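The Lenora Pantry Tub, Large

If you've ever opened the cupboard for a single muesli bar and had six packets slide out onto the bench, you'll know why we started making the Lenora. It began as a tub for our own kitchen at Flallstead, and then the neighbours wanted one, and then the neighbours' kids took theirs off to uni, and now it's the thing we post out more than anything else in the Skadden range. We're very fond of it!

The large is made for the awkward stuff. Flour and rice behave themselves in a canister, but chip packets, noodles, seaweed snacks and half-finished bags of lollies never stack properly, so we gave this one tall, slightly sloping sides and a wide mouth that takes packets standing up. You can flick through them like records.

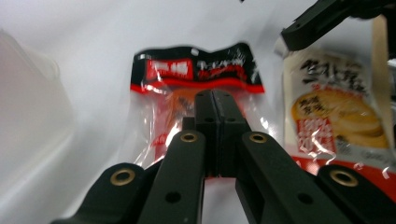 Packets with a printed header or a flat printed front are easy to pick out when they're stored upright.

The plastic is translucent, which was a long argument in our house (I wanted a nice sage green) but it does mean you can tell when you're down to the last packet before you do the shop. It's a soft, cloudy finish that hides the odd fingerprint, and there's no lid on the standard tub. If you'd like one, the Srisuk clip lid fits the large and the medium — not the small, sorry, we're still working on that.

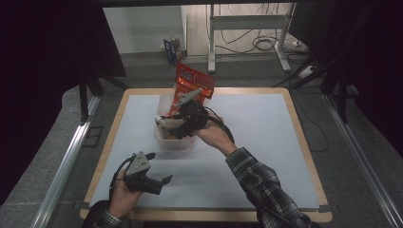
Snack bag in a translucent tub.

Size and care
Weight: 550 g
Shelf clearance needed: allow a bit extra above the rim for taller bags
Top rack of the dishwasher is fine, or warm soapy water in the sink
Please don't microwave it

Buying more than one
Tubs come singly or in a set of 4, and the set works out cheaper on postage. Schools, canteens and share houses can order a carton of 20, just choose carton at the checkout. The empties nest inside each other, so the spares will live happily on top of the fridge until you need them.

Colour
Cloudy clear only for now. The sage may come back in January if I get my way.

Product code 2616-L. Customers have left 2,616 ratings across the Skadden range so far, and yes, we noticed the match too and were quite tickled by it. Thank you, we do read them all, usually over a cuppa.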